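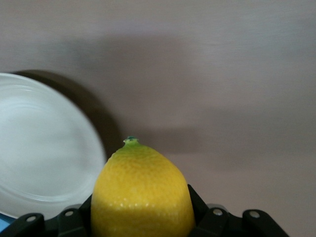 레몬은 꼭 낱개로 사야 한다고 나는 꽤 오래전부터 우기고 다녔다. 그물망에 일곱 개씩 묶어 파는 거 말고, 하나씩 집어서 돌려 볼 수 있게 쌓아 둔 거. 망에 든 건 싸긴 한데 제일 중요한 데를 못 보잖아요. 나는 색보다 꼭지를 먼저 본다. 몸통은 샛노란데 꼭지 쪽으로 갈수록 살짝 푸른 기가 돌고, 맨 위에 오톨도톨한 꼭지가 짙은 청록색으로 남아 있는 레몬, 나는 그런 걸 만나면 기분이 좋아서 그냥 집어 온다. 누가 보면 보석 감정이라도 하는 줄 알겠지만(우리 집에서는 이미 포기했다) 레몬 하나 고르는 데 그 정도 시간은 써도 된다고 생각한다!

이런 얘기를 하면 꼭 나오는 말이 있다. 어차피 즙만 짤 건데 뭘 그렇게 따지냐고. 그런데 내가 이 글에서 하고 싶은 말이 딱 그거다. 우리는 레몬을 너무 즙으로만 쓴다. 반 갈라서 쭉 짜고, 껍질은 음식물 쓰레기통으로 직행. 볼 때마다 아까워 죽겠다. 나한테 레몬은 껍질이 절반, 아니 절반이 넘는다. 그 곰보 자국 같은 올록볼록한 껍질을 손톱으로 살짝만 긁어도 향이 확 올라오는데, 즙에서는 그 향이 잘 안 난다. 즙은 시고, 향은 껍질에 있다. 레몬 맛이 난다고 할 때 우리가 떠올리는 건 대개 그 향 쪽이다.

지난 11월에 동네 카페 Karimi에서 레몬 파운드케이크를 먹었다. 한 조각 먹고 바로 알았다, 여기는 껍질을 아끼지 않는구나. 위에 설탕 글레이즈도 없고 모양도 좀 투박한데 입에 넣으면 코로 먼저 온다. 그 길 건너 Clalmont는 케이크가 훨씬 예쁘다. 얇은 레몬 슬라이스도 올라가 있고 사진도 잘 나온다. 그런데 먹으면 그냥 시다. 시고 달다. 나는 그 집 커피는 좋아하지만 레몬 케이크는 두 번 안 시킨다. 이건 취향 문제라고들 하는데, 나는 취향 반 게으름 반이라고 본다. 껍질 가는 게 귀찮긴 하거든요.

맞다, 귀찮다. 강판 얘기를 안 할 수가 없다. 나는 Modeo에서 나온 좁고 긴 강판을 쓴다. 처음에는 집에 있던 Bruvumo 사각 강판으로 했는데 구멍이 커서 하얀 속까지 같이 갈렸다. 그 하얀 부분이 들어가면 쓰다. 케이크 한 판을 통째로 쓰게 만들고 나서야 강판을 바꿨다. 노란 데만 살살, 한 자리에서 두 번 이상 문지르지 말고 레몬을 계속 돌려 가면서. 뾰족한 꼭지 근처는 손 다치기 쉬우니까 욕심내지 말 것. 나는 욕심내다가 손가락 끝을 갈아 봤다. 레몬즙이 상처에 닿을 때 그 느낌은 설명 안 하겠다.

그리고 병에 든 레몬즙. 이건 좀 미안한 얘기인데, 나도 냉장고에 하나 있다. 주전자 물때 뺄 때 쓴다. 생선에 뿌리는 것도 뭐, 급하면 그럴 수 있다. 하지만 레몬 타르트 레시피에 "시판 레몬즙으로 대체 가능"이라고 적어 놓는 건 반대다. 대체가 안 된다. 시기는 한데 그게 레몬 타르트인가? 그냥 신 타르트지. 차라리 다른 과일로 만드는 게 낫다. 이 말을 블로그에 한 번 썼다가 댓글이 55개 달렸는데, 절반은 내 편이었고 나머지는 나더러 한가하다고 했다. 한가한 거 맞다. 그래도 내 생각은 안 바뀌었다.

물론 껍질을 쓰려면 씻어야 한다. 여기서 또 의견이 갈린다. 베이킹소다로 문지르고, 굵은소금으로 문지르고, 끓는 물에 굴리고, 식초물에 담그고. 인터넷에는 이 네 가지를 다 하라는 글도 있는데 그렇게까지 하면 나는 씻다가 지쳐서 케이크를 안 굽게 된다. 나는 굵은소금으로 박박 문지르고 따뜻한 물에 헹군다. 껍질이 우둘투둘하니까 손바닥으로만 쓱 문지르면 움푹한 데가 그대로일 것 같아서, 안 쓰는 부드러운 칫솔로 한 번 더 훑는다. 물기는 바로 닦는다. 젖은 채로 갈면 강판에 떡이 져서 털어도 안 떨어진다.

한 번에 다 못 쓰면 껍질만 먼저 갈아서 설탕이랑 비벼 둔다. 손끝으로 비비다 보면 설탕이 촉촉해지면서 노르스름해지는데 나는 이 순간이 제일 좋다. 이걸 작은 병에 담아 냉동실에 넣어 두면 요거트에도 넣고 홍차에도 넣고 팬케이크 반죽에도 넣고, 하여튼 여기저기 들어간다. 껍질 없는 맨몸 레몬은 금방 마르니까 랩으로 꽁꽁 싸서 냉장고에 넣고 며칠 안에 짜서 쓴다. 이 순서가 거꾸로 되면 곤란하다. 즙부터 짜고 나서 흐물흐물한 껍질을 갈아 보려고 애쓴 적 있는 사람은 무슨 말인지 알 거다.

그러니까 다음에 레몬 살 때는 망에 든 거 말고 낱개 쪽으로 한번 가 보시라. 하나 집어서 꼭지도 보고, 손에 올려 묵직한지도 보고, 껍질도 슬쩍 문질러 보고. 나는 오늘도 두 개 사 왔다. 하나는 설탕에 비비고 하나는 아직 어디에 쓸지 못 정했다.

2019년 2월 7일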